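**Les ateliers Langlois rouvrent en août, avec 46 places et des tables toutes prêtes**

Après un printemps bien rempli et une longue parenthèse consacrée au rangement des réserves, l'équipe des ateliers Langlois a le grand plaisir d'annoncer la reprise de ses séances de petit bricolage, ouvertes à toutes celles et tous ceux qui n'ont jamais osé démonter une poignée de porte (ils sont nombreux, et on les attend avec impatience !).

Chaque groupe réunira 14 personnes autour des grandes tables en bois de la salle Fenska, de 18 h à 20 h, pour apprendre à visser, ajuster et assembler de petites pièces, certaines imprimées en 3D, avec des outils simples que l'on prend vite en main.

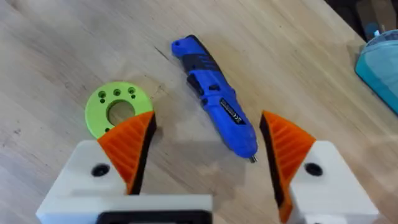 *Tournevis électrique sans fil et pièce ronde imprimée en 3D sur une table en bois. Photo : ateliers Langlois.*

« On voit arriver des gens qui s'excusent presque de ne rien savoir faire, et qui deux heures plus tard nous demandent s'ils peuvent revenir avec leur étagère, leur lampe et la chaise de leur tante », raconte Huguette Boyer, responsable des ateliers, qui animera les séances avec Faustine Renaud.

L'outillage est prêté sur place et il n'est pas nécessaire d'apporter quoi que ce soit, hormis, pour les plus décidés, un petit objet à réparer qui tienne sur la table.

Les inscriptions se prennent à l'accueil des ateliers, tous les matins de 9 h à midi.

**Contact presse :** Faustine Renaud, ateliers Langlois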